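By Tiina Saarela
3/26/18

Neville Blackburn, who wrote a weekly politics column for the Zosville paper for 34 years and annoyed every council leader who held office in that time, has died. He was a conservative of an old local sort, suspicious of grand plans and fond of bus timetables.

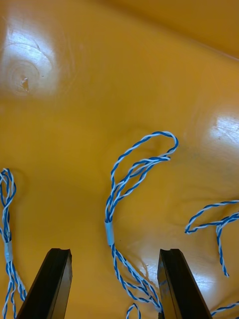
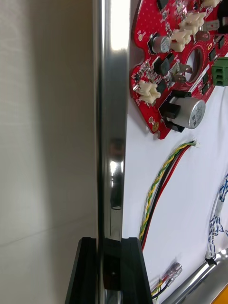 The man who read the minutes

Blackburn came to journalism from a clerk's desk at Brirance, the insurance firm, and kept the habits of the job. He read council papers to the last page and filed them at home in shoeboxes. His first column, on the cost of a car park, drew 60 letters, most of them against him. He answered each by hand.

Opponents found him hard to dislike. "He called my budget a disgrace in print and then rang to ask after my mother," said Alper Canpolat, a former Labour councillor. "I disagreed with him on housing until the end."

He changed his mind in public more than once. In the eighties he backed selling the town's playing fields. Ten years later he wrote that he had been wrong, named the streets that had lost their pitches, and asked readers to vote against the next sale. It failed by 301 votes.

His last editor, Narayanan Subramaniam, said the copy always arrived early and a little too long. The final column came in October, after he had gone into hospital. It was on library opening hours, and it ended with the telephone number of the department responsible.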